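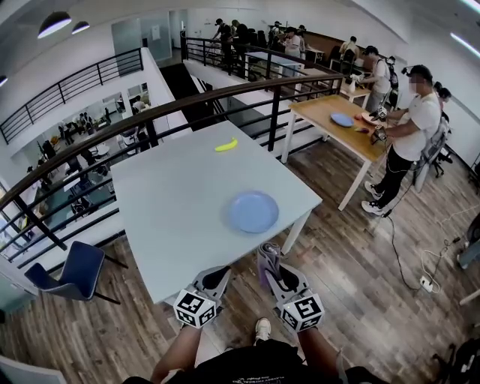 Entwistle releases results of Drekar study on hand-held grippers

WASGATE, Monday – Entwistle has today released the first results of Drekar, its method for teaching robots from people who work with hand-held grippers. The model was trained on 1,889 recordings of table work, such as folded cloths held between two gripper fingers.

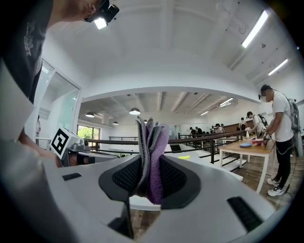 Joni Juntunen told Wurkedport that soft fabric is still the hardest material, and that the next study will analyse 24 new tasks.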